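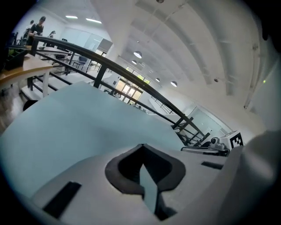 Bed sheet

A bed sheet is a flat piece of cloth laid over a mattress, or between the sleeper and the blankets. Usually cotton, linen or a mix with polyester. Sold single or in sets with pillowcases.

Types

Flat sheets are a plain rectangle, hemmed on all sides. Fitted sheets have elastic at the corners, sometimes all the way round. Flat ones came first by a long way and are still prefered in many hotels, being easier to press and stack.

Weave

Percale: plain weave, crisp, cool. Sateen: more threads on the surface, softer, wears faster. Flannel is brushed, for winter.

Regional use

In Surnau a top sheet is rare, the duvet cover does the job. Plesstead boarding houses kept 2 flat sheets per bed, top one moved to the bottom on wash day. Older Paiva linen was woven narrow and joined with a seam down the middle, see Seamed linen.

Care

Cottons are mostly washed at 40 or 60 degrees, check label. Linen creases badly and is best ironed while still damp. Old sheets were often cut down the worn centre and re-sewn edges to middle ("sides to middle"), a common saving in teh ration years.

See also: Duvet, Pillowcase, Valance

Last edited January 2024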